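Print this page
E-mail this story

Joaquim Cordeiro had opened the door 240 times since the morning, and his wrists were tired. In the headset the left gripper went slowly to the small brass plate.

"You are pulling with anger," said Henrique Mendes behind him. "It will learn the anger also."

"It learns only the angle."

"My father taught me doors in Loureiro. I still close them like him."

Joaquim breathed out and moved his hand again, softer now.

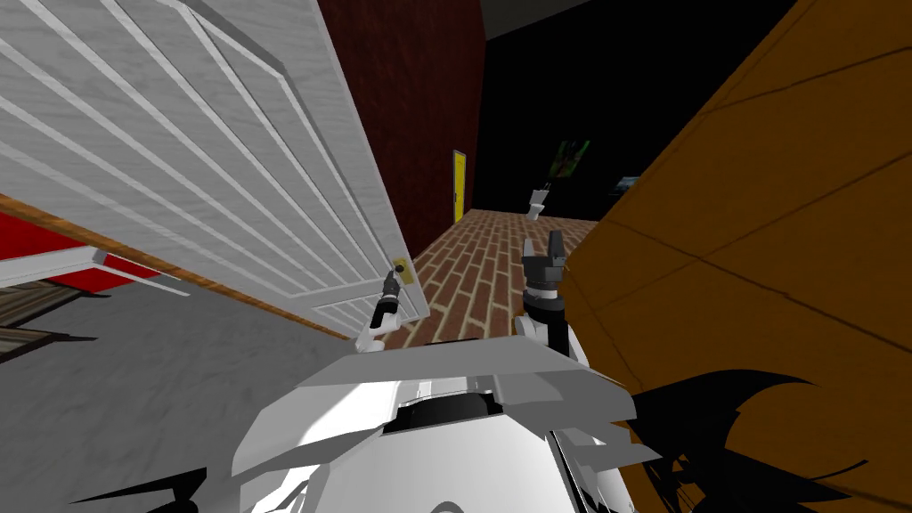
"Better," said Henrique. "Now once more, and think of somebody sleeping."

Print | E-mail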